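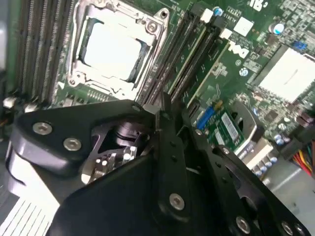

Why are memory modules installed in a set order?
The processor reaches memory through separate channels, and each channel has its own slots. Filling the slots in the order given in the service manual lets the processor use the channels together.

Numell Technical Institute
Computer Hardware Service, Unit 2: Processor Socket and Memory Slots
Instructor: Emlyn Jenkins
Lab: Kemeys Building, Room 100

Reading the board
Students should be able to locate the principal parts of a motherboard before removing anything from it. On the Dell board studied in this unit, the CPU socket stands between two banks of four memory slots. A metal retention bracket encloses the socket, and the processor's heat spreader shows inside it. The chipset has its own heatsink, with a row of cylindrical capacitors nearby.

Before handling
Shut down the system, disconnect the power cord and hold the power button for several seconds. Wear the wrist strap at all times while the case is open. Hold memory modules by their edges – the contacts must not be touched.

Seating a module
Open the slot latches. Align the notch in the module with the key in the slot, then press evenly until the latches close. A module that resists should be taken out and checked for type and direction.

Written work
Draw the socket and both memory banks, and label the slots using the service manual. Drawings are submitted in the Celta folder by May 19, 2026. Students who miss the lab session may use the Brader bench in June with the instructor's permission.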